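I have been meaning to write about the Didevcombe electric screwdriver since January, when my old one finally stripped its last gear, and now I've put enough hours on it to have opinions. Short version: I love it. Longer version follows.

I do small electronics work, mostly connector boards and the little enclosures they go into, so I don't need muscle. I need something slim that starts gently and stops when the screw is home. The Didevcombe does both. The first click of the clutch is so soft I thought it was broken, and then I checked the screw with a hand driver and it was snug. Perfect for plastic standoffs!

It came with 30 bits in a fold-out case, and I've used maybe a third of them. The small Phillips ones are excellent. The flat ones are a bit chunky at the tip, so if you work on old screw terminals (I do, sadly) keep your own set handy. Bits drop in with a nice firm tug from the magnet, and changing one takes no time at all.

The shape is what won me over. It's a plain straight body, no pistol grip, and it's happiest held upright over the bench. You can see right down the bit to the screw head, and with boards this small that matters a lot more than speed. I had a Sadeghi before this one and was forever tilting my head to see around the nose of it.

Battery life is good. On my longest day I drove 93 screws and it was still going when I packed up. It charges from an ordinary phone plug - hooray - but the charging light is on the underside of the cap where you can't see it unless you pick the thing up. Silly place for a light.

Other small gripes: the forward and reverse buttons feel identical, and I still hit the wrong one now and then. The carrying pouch is useless. I gave mine to my nephew for pencils.

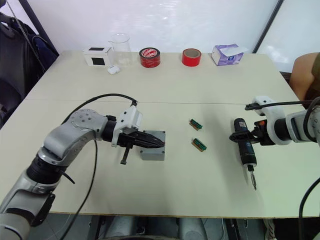
Kobe Groen wondered whether the clutch would hold its setting over time, having had a Drondau that drifted badly and cracked two housings before he noticed. Mine hasn't budged so far, though I do run a test screw into scrap every couple of weeks, and I'd suggest the same to anyone working with thin plastic.

Would I buy it again? Yes, and I'd get a second one to leave set up with a different bit. I'll post again when the battery starts to fade.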